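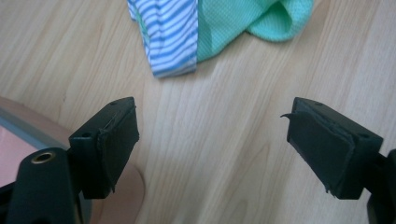
Striped cloth and green mesh on the wood.

Rocío Meléndez on mending, prices and saying no to zippers

2023-06-19

Rocío Meléndez has run a mending and alterations shop in Vuststead for 18 years. It is called Osura, after the street her mother worked on, and it takes in clothes, curtains, bags and the occasional tent. She agreed to talk between a morning of school uniforms and an afternoon of hems.

She did not plan to open a shop. Her first job was at Fernandes, a small factory that made work shirts, where she sewed collars for four years. "You get fast at one thing," she said. "I could do a collar half asleep. I couldn't have made you a sleeve." When the factory closed she took in hems at home, and by the next summer her front room was full of other people's pants.

Most of the work is still hems. After that come waistbands, torn pockets and worn elbows. She would like to see more of the last kind. "People bring in an elbow when there's a hole I can put my hand through. If they came when it was only thin, I could darn it from behind and it would cost half as much."

She puts the same advice on a card by the register: hold the sleeve up to a window. If light comes through in one patch and not around it, bring it in.

Her prices are written on the wall and go up once a year, in June. She used to quote each job as it came in and found that she charged friends too little and strangers whatever she was afraid of. Gunther Kuhlmann, who did her books in the early years, told her to pick numbers and stick to them. "He was right, but I argued with him for a whole winter," she said.

A ledger under the counter has a line for every job. Last year's total was 1,541, and 222 of those were zippers, nearly all of them on jackets. She no longer takes zippers on cheap coats. A new one, put in properly, often costs more than the coat did, and customers are unhappy when they hear it at pickup. Now she says so at the counter and shows them how to replace the slider, which is often the only part that has failed.

"Look at the teeth first," she said. "If the teeth are all there and the zipper opens behind the slider, it's the slider. You need pliers and ten minutes."

She has one other person in the shop, Virgil Bogdan, who came to her from upholstery and handles anything heavy. They disagree about thread. He likes polyester for almost everything, and she still uses cotton on old cotton clothes. A strong thread in weak cloth, she explained, will cut through the cloth before it breaks, and then there is a bigger tear to fix. On canvas and denim she leaves the choice to him.

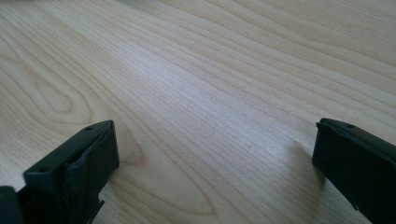 Should you wash something before you bring it in to be mended?

Wash and dry it the way you normally would, then bring it in. Cotton can shrink in the wash, and a hem measured before that may end up too short.

She is firmer on that last point with new pants than with anything else. Customers want them ready for a weekend and bring them with the tags still on. She will do it if they insist, but she leaves extra cloth inside the hem so it can be let down later. Wool pants are different and should be left alone unless they are dirty.

Knits and stretchy sports clothes were the hardest thing for her to learn. A straight stitch snaps the first time the cloth is pulled, so she uses a narrow zigzag and a ballpoint needle, and she tests on a scrap if there is one. Mesh is worse because there is so little to sew into. She backs a tear with a thin patch and stitches into the patch. "It shows. I tell them it will show."

On visible mending she is calm. She thinks the bright patches some younger customers ask for are fine, and she charges more for them since they take longer. She wears a gray cardigan with two brown elbows herself - her own work, and a little crooked on the left.

She teaches an evening class at the Lorkatero hall when the shop is quiet. The first session is buttons and nothing else. "Grown people come in who have thrown away shirts over a button," she said. "I don't make them feel bad about it. I hand them a needle."

The next class has two places left. Ask at the shop, and bring a shirt.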